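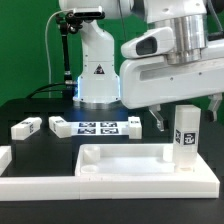
The blue light at the base, against the green.

The bus to Wivonton left at 5 and she was on it with one bag and the clock from her mother's kitchen wrapped in a towel. It was a Thursday in September. The driver took her coins and said the road past Erham was closed, so they would go by the reservoir.

There were two other passengers. One slept. The other, an old man in a tan coat, asked what was in the towel.

"A clock," she said.

"Does it run?"

"It loses five minutes a day."

He thought about that. He had worked at the Malý mill until it shut, he told her, and the clock over the gate there had lost more. The men set their watches by it anyway. When the mill closed there were 700 of them, and for a month afterward half the town was late for everything.

She laughed, and then she looked out at the water. The house had sold for less than her brother wanted. He had taken the table and the good chairs and left the clock on the wall, and she had stood on a crate to get it down.

At Windico the old man got off. He touched the towel with two fingers – lightly, the way you would touch a sleeping cat – and went down the steps.

It was dark when they reached Wivonton. Her room was number 53, up two flights. She found a nail already in the wall over the sink. She hung the clock on it, wound it, and left the hands where they were.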